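In praise of the boring planner

I have spent most of this year with software that decides where a robot arm should go next, and I have come round to an opinion that would have bored me silly when I started. The best thing you can do for a robot is let it look twice.

Some background. Our small group writes control and perception code for tabletop arms, the sort that pick things up and put them down somewhere else. We call our planner Plustau, after a misprint on a delivery note, and it sits between the vision code and the motor controller. Vision says where it thinks the objects are. Plustau works out how to reach one of them without hitting the rest. The controller does as it's told. For a long time I thought of those as three jobs done in order, like a relay race, and most of my effort went into making the first runner faster.

Then Clémence Fleury joined us and asked why the arm closed its eyes as soon as it started moving.

She was right, in a way. We took one picture from the overhead camera, made a plan and ran it to the end. If the object had been nudged, or the first guess was a centimetre out, the gripper went confidently to the wrong place. We had a camera on the wrist as well, but we only used it at the end, to check whether something had been picked up. All the way down it was sending us lovely close views of the table and we were throwing them in the bin!

So we rewrote the loop. Plustau now makes a rough plan, moves part of the way, takes a wrist picture, updates its beliefs and plans again. The full cycle runs 7 times a second on the old desktop under the bench, which will sound slow to anyone who works on drones. It is plenty. A gripper coming down towards a table is in no great hurry, and I would much rather have seven careful thoughts in a second than fifty hasty ones.

What I love about this is how it changes the kind of mistakes you get. The old system was either right or badly wrong. The new one drifts, notices, and corrects itself, and you can watch it happen in the logs. On our first proper test we ran 284 attempts over a few days, and I sat and read the replays as if they were a serial in a magazine. There's one where the arm starts off towards completely the wrong object, pauses, and swings over to the right one. I played it to my mother. (She was polite.)

There are fair arguments on the other side. Tassanee Sitthichai, who wrote most of our original planner, thinks people like me are too quick to throw away the long view. A plan made from above knows about the whole table. A wrist camera knows about a patch the size of a dinner plate, and half of what is in it runs out of view. If you replan only from what you can see right now, you forget the thing you saw a moment ago and then you hit it with your elbow. We did exactly that in the first week, twice, and I had to admit she had a point.

You can see the problem in the wrist view itself. 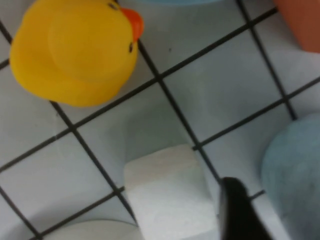

Wrist camera view: the duck is easy to make out, but several of its neighbours run off the sides.

A person glances at that and knows what to do. Software has to make something of a patch of salmon-orange in one corner and a sliver of light blue along the top, and neither is enough to say how far the object reaches. There is a white block on white tiles, which is a mean thing to do to any segmenter that leans on colour. Then there is the black finger, which belongs to the robot and must never be reported as an obstacle. We mask it out using the joint positions, and getting that mask to line up took me longer than the rest of the perception rewrite put together.

The answer we settled on is a memory. Plustau keeps a plain list of everything it has seen, with a position and a number saying how sure it is. Each wrist view can make an entry firmer, move it a bit or weaken it. Something that runs out of view stays on the list, growing slowly less certain, and the planner gives it a wider berth as the doubt grows. It's bookkeeping, really, and Tassanee likes it because the long view survives. I like it because I can open the list in a text editor and read what the robot believed at the moment it went wrong.

That last part matters more to me than any score. A lot of the exciting work at the moment goes straight from pictures to movement with one large learned model, and I'm glad people are doing it - some of the results are wonderful. I would still ask anyone building such a thing to leave a window in it somewhere. When an arm does something daft at four in the afternoon, I want to be able to find out why before I go home.

In November we move on to stacking, where the objects hide each other and the list will have to cope with things it can't see at all. Clémence already has a branch open for it.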